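Slatted wooden stand on a shared table: what do you put under it so it doesn't mark the top?

Posted Thu 23 March in Furniture & Small Repairs

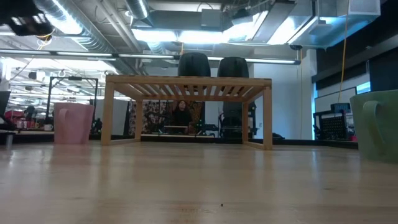
Okay so I've got one of those low open wooden stands, light wood, four square legs, slats across the top, and I put it out on the big table at work so people would have somewhere to set their mugs that isn't the tabletop. (People still set their mugs on the tabletop. I've made my peace with that, mostly.)

The table is the thing I care about. It's a wide wooden one with a pale honey finish, and I spent a good part of January getting it back into shape after years of rings and mystery scratches. Light sanding by hand, then an oil called Stirkora that a friend had half a can of. It came up really nice! It has a soft shine to it now when the ceiling lights are on and I want it to stay that way.

The stand gets shoved around all day. Somebody needs room for a laptop, so it goes left. Somebody wants to spread out papers, so it goes back. The bottoms of the legs are bare wood, and when I flipped it over last week one of them had a bit of grit stuck in the end grain. I felt sick. No scratch that I can find yet, but I figure it's coming.

So what do I put on the legs? I tried the stick-on felt circles from the hardware store and they were round and the legs are square, so the corners hung over, and two of the pads slid off sideways within 3 days and left glue on my nice finish. I got the glue off with my thumb and a lot of patience.

Second part, while I'm here. The slats are letting drips straight through. Somebody puts a wet mug down, it runs between the boards, and there's a little puddle on the table underneath where you don't notice it till you move the stand. Should I be sealing the stand, or putting a tray under it, or what? I'd like to keep it open underneath because I like being able to see through it, it makes the table feel less cluttered. A solid tray kind of kills that.

I rent the desk, I don't own the place, so nothing that involves power tools please. I own a screwdriver and a sanding block.

- honeytop

cornerdesk

Felt, but sheet felt, the thick kind. The precut circles are junk for anything that gets pushed around, the adhesive is only meant to hold something that sits still.

What I did for a plant bench at home with the same kind of legs:

Flip it over. Sand the bottom of each leg flat with your block, just a few strokes, and knock the sharp edge off all the way around. That edge is what grabs the felt and peels it when somebody shoves the bench sideways. Get the dust off with a barely damp cloth and let it dry, overnight if you can stand to wait.

Trace each leg onto the back of the felt and cut just INSIDE your line, so the pad ends up a hair smaller than the leg. If it sticks out at all it will catch. Then regular wood glue, a thin coat on the leg bottom, and another thin coat once the first one has soaked in (end grain drinks glue like you wouldn't believe, that's half of why your pads fell off). Press the felt on, put a piece of wax paper under each foot, stand it up the right way and set a few books on the slats. Leave it till the next day.

Mine have been on for 6 years and I've replaced one. If you want to buy something ready made, Okel has square ones that come on a strip, and they're decent, but I'd still peel off the backing and use glue.

Also check them for grit every so often! Felt picks up crumbs and then you've got sandpaper feet. I run a bit of masking tape over mine when I vacuum.

I don't have a good answer on the drips. I only keep plants on mine and they have saucers.

mugsandmore

just use coasters?? works for us

tablewaxer

I'm going to disagree a little on the felt, only because of the second half of what you wrote. If water's coming through those slats and sitting on the table, felt feet are going to soak it up and hold it right against your finish. That's how you get four dark squares that match your stand perfectly, and I've got a sideboard that can prove it. Cork is what I'd use. Thin sheet cork, cut and glued just like cornerdesk says, same trick with cutting it slightly small. It doesn't slide as easily as felt, so people will tend to pick the stand up to move it, and for your purposes I think that's a plus.

Don't use rubber. I know it seems like the obvious thing for a wet spot, but some rubber reacts with oil finishes and leaves a yellow or gray shadow you can't wipe off. If you ever do go with rubber, try it somewhere hidden first and give it a couple of weeks.

Now the drips. Sealing the stand won't stop water going through gaps, it'll only stop it going into the wood. Worth doing anyway, since bare light wood goes gray and fuzzy if it keeps getting wet. I'd use the same oil you put on the table so they age alike. Wipe it on with a rag, let it sit as long as the can tells you, wipe off everything that hasn't soaked in. Get down between the slats with a folded strip of rag or an old toothbrush, that's where it pools and goes sticky. And lay your oily rags out flat outside to dry before you throw them away, please, don't ball them up in the office trash. They can heat up by themselves and catch fire.

To actually catch the water without a tray, I'd cut a piece of cork or wool felt to fit on top, across two or three slats only, toward one end. Mugs go there, the rest stays open, and you still see through underneath. People do put their mugs on the obvious landing spot if you give them one. Mine do, at least.

How long ago did the last coat go on the table? If it was January you should be well past the soft stage, but oil finishes differ a lot and I don't know that brand.

honeytop

Oh this is so helpful, thank you both! (And thank you for the coasters suggestion, we own 10 coasters and I've seen one of them in use.)

Last coat was the end of January so it's had plenty of time, and it feels hard all over. I hadn't thought about the feet holding water at all, so I'm going cork. There's a roll of it in the craft drawer already, left over from a pinboard, and it's thin enough to cut with scissors. Sanding the leg bottoms tonight.

I like the landing spot idea. One question back, would you glue that piece down or leave it loose? I'm picturing it wandering off and ending up under somebody's keyboard.

tablewaxer

Loose, so you can lift it and let both sides dry. If it wanders, sew or glue two little tabs on the underside that drop down into the gaps between the slats. Make them a snug fit and it'll stay put.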